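4. Setting Up the Label Station

Read all of section 4 before you plug anything in. Takes less time than undoing it.

4.1 What you need

Jullico label printer, power brick, USB cable
One roll of labels, 500 per roll, core side already cut
Witport software, installed (section 3)
A flat table with an outlet in reach
Scissors. No knives near the print head.

Ribbon only if you have the ribbon model. The sticker on the bottom says R if so. No R, skip 4.3 completely.

4.2 Loading the roll

1. Power off. Lid will not unlatch with power on, don't force it.
2. Push both side tabs in. Lift lid until it clicks and stays up.
3. Spread the roll holders. They are sprung, mind your fingers.
4. Drop the roll in, labels facing up, feeding toward you.
5. Pull out two labels' worth. Slide under both guides.
6. Close the guides up against the paper. Touching, no squeeze. Squeezed paper jams.
7. Lid down. Press both corners, not the middle.

Note: if the labels curl up at the front the roll is in backward. Most common mistake by far. Take it out, flip, repeat from step 4.

Caution: the strip behind the lid is the print head. Skin oil leaves white lines on every label after. If you touched it, wipe with the pen from the kit and wait for it to dry.

4.3 Ribbon (R models only)

1. Full spool to the back, empty core to the front.
2. Shiny side down, dull side toward you. If you can't tell, press a bit of label on it - the inked side leaves a mark.
3. Turn the front core by hand till the wrinkles are gone.
4. Trim nothing.

4.4 Where to put it

Flat and level. Keep clear of windows, direct sun fades the roll before it is even used. Leave room behind the printer for the paper path and keep the front clear so labels can drop. Cable goes out the left side, otherwise it rubs the lid.

Don't stack anything on top. Vents are up there.

Work left to right if you can. Unlabeled items on the left, printer in the middle, finished items in a tray on the right. Any shallow tray does it. Switch sides if you're left handed, the software does not care.

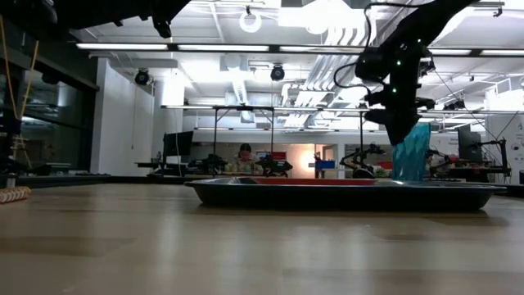

Kayode Wike wrote in after the first version of this guide to ask whether the finished tray has to be on the same table, as his station is split across two benches and he kept mixing up batches. It doesn't have to be. But put a batch card in it before you start, and don't begin a new batch until the last tray is closed out on screen. The card is what stops the mix up, wherever the tray sits.

Batch cards print from the File menu, under Extras. One per batch. Reusing old cards is how you get two batches with teh same number.

4.5 First power on

1. Brick into the wall first, then into the printer.
2. Hold the front button till the light goes solid. Blinking means lid open or no paper.
3. USB into the computer. Direct, no hub.
4. Wait for the message saying the device is ready. First time is slow. Leave it.
5. Open Witport. Printer shows in the lower corner with its name in black. Gray name = not connected, see 4.8.

4.6 Calibration

Do this every time you change label size. Also after any jam.

1. Settings, then Printer, then Calibrate.
2. Pick the size. Standard item label is the Zandar 88. Shelf labels are the Zandar 200.
3. Click Start. It feeds a few blanks, that's normal, throw them out.
4. Print one test label.
5. Check the border. Should be even on all four sides.

Border off to one side - guides are loose, go back to 4.2 step 6. Border off top or bottom - wrong size picked. Do it over with the right one.

Note: calibration is stored in the printer and not the computer. Swap printers, calibrate again.

4.7 Your first batch

1. File, New Batch. Type a name. Short. No slashes, the export chokes on them.
2. Paste or import your item list. Limit is 400 lines per batch. Longer list, split it.
3. Check the preview. Long names get chopped at the right edge, fix them in the list and not in the preview. Preview edits are lost on save.
4. Print the batch card. Into the tray.
5. Print one label. Scan it. Name on screen should match the label.
6. Matches? Print the rest.
7. Peel from the corner, stick flat, rub once across the barcode. Bubbles under a barcode won't scan.
8. Item into the tray, next one.
9. When the list is done click Close Batch. Count on screen and count in tray should agree. If they don't, do not close. Find the missing one first.

Caution: Close Batch can't be undone. There is no reopen. Tirta Raju can remove a closed batch on the server side but you lose the whole list with it.

Stickng to odd surfaces: textured plastic and anything waxy wants the stronger label, Darwish type 2. Fabric doesn't hold a label at all, use a hang tag. Cold items, let them warm up first or the glue gives up overnight.

4.8 Problems

Light blinking, paper loaded
Lid not fully down. Press both corners.

Printer name gray
Unplug USB, count to ten, plug in again. Different port if that fails. Restart Witport last.

Blank labels
Non-R model: roll is in upside down or wrong roll type. R model: ribbon shiny side up.

White lines down every label
Dirty head. Cleaning pen, one direction only, let it dry.

Prints one, skips one
Calibration. 4.6.

Label prints fine but won't scan
Darkness too high more often than too low. Settings, Printer, Darkness, down one notch, try again. Still no? Clean the scanner window.

Jam
Power off. Lid up. Pull the paper out the way it was going, toward you. Never backward. Cut off the damaged part square, reload, calibrate.

4.9 End of day

Close or park every open batch. Park keeps it for tomorrow, it's the button next to Close so look before you click. Power off at the front button, then the wall. Lid down so dust stays out. Part used rolls can stay in, except over long breaks - then back in the bag.

Section 5 covers the scanner. Revised 19 July 2022.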